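How to write bin-picking rules people will follow
Flilimier workshop notes, updated June 10, 2018

Every robot cell has rules. In most cells they live in a ring binder, and the binder lives under something heavy. Ours at Damulora ran to 38 pages, and when we asked the operators which page covered a part lying outside the bin, we got a long silence and one offer to look for the binder.

What follows is how we got it down to 2 sides of paper. The method suits any cell where an arm with a wrist camera takes mixed parts out of a bin. It assumes your guarding, emergency stops and risk assessment are already done properly and signed off. If they aren't, close this page and go and do that.

Step 1. Decide what counts as "in"

You would think this was obvious. Ask three people whether a block balanced on the rim is in the bin and then put the kettle on.

Our wording is: a part is in the bin if all of it is inside the inner edge of the rim. Anything touching the rim is out. Anything on the surface beside the bin is out, however pickable it looks. The arm does not go after parts that are out, and the run log records them as strays. Write your own version in one or two sentences and put it at the top of the sheet.

Step 2. Say what must be clear before the fingers close

Bins with sloped walls are unkind to grippers. The part sits in the middle looking innocent while the fingers come down either side and meet the slope first. Set a clearance for each finger separately, measured at the tip, at the lowest point of the move. One figure for "the gripper" will be read by everyone as applying to whichever side has more room.

Then add a line on neighbours. If a second part is closer to the finger path than your clearance allows, choose another target or another angle. Pushing the neighbour aside is a separate move with its own rule, and it should never be something the arm does by accident and we all agree to call a technique.

Step 3. Try the rules in simulation

Do this before the real cell sees them. Set up awkward bins on purpose: a part leaning on a wall, two parts close together, a stray outside, hard shadows. Tidy scenes will pass any rule you care to write, including the bad ones. We keep the wrist view open during these runs and read the sheet against it, one line at a time.

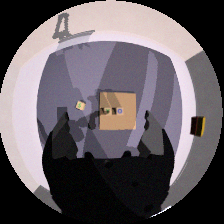 Wrist view in simulation: tan cube between the fingers, cream cube to its left, and a dark cube outside the bin on the right, which counts as a stray.

Stop the run at the approach and ask what each rule says to do next. If two people give two answers, the rule is wrong, even if one of them is the person who wrote it. (It was me. I have made my peace with it.)

Pay attention to shadows. A dark patch on the bin floor can pass for a part, an edge or a hole, depending on your software's mood. Our rule is that no pick starts from shading alone.

We run 200 trial bins for each change to the sheet. A new rule stays in if it can be applied to every one of them without a phone call.

Step 4. Write down when to give up

This is the rule everybody leaves out. The early Laltenine cell had no limit on retries, and it once made 140 attempts at the same block with a dedication I have never seen in a colleague. Two failed attempts on one part, then move on. If no part left in the bin can be picked within the rules, stop and call the operator.

Step 5. Print it and date it

Put the sheet where the operator stands, at eye height, with a version number in the corner. Take the old one down. Both hung side by side at our Li site until September, and people naturally followed whichever was shorter.

Changes go through one named owner per cell. Pencil notes on the sheet are welcome, and the owner reads them at every shift change. They don't count as rules until they are printed.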